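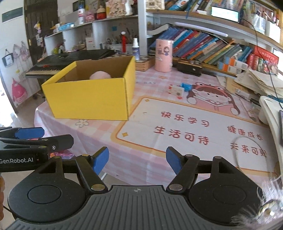 Yellow box on the checked tablecloth

Tuesday, edit room notes

Finished the second pass on episode 4 of Dorngate. The elimination dinner is still too long – 9 minutes before the first vote is read. I moved the Oleck team interview to before the dinner, so the viewer knows already that they are angry.

Sound from the Rudis cabin has a hum. I tried the notch filter two times and voices became thin. Left it as it was.

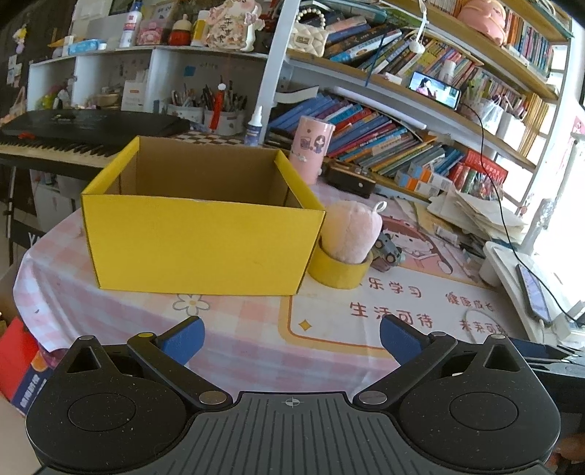 Reading time: 2 min

Clip 594 is mislabeled in the bin. It says Paredes team, but it is the Oleck team at breakfast. Please do not rename it before I relink the timeline.

The network wants a new cliffhanger for the June promo. I would use the moment when the door stays closed – about 4 seconds, no music. To check tomorrow: subtitles for the night footage, and the color on the confession chair.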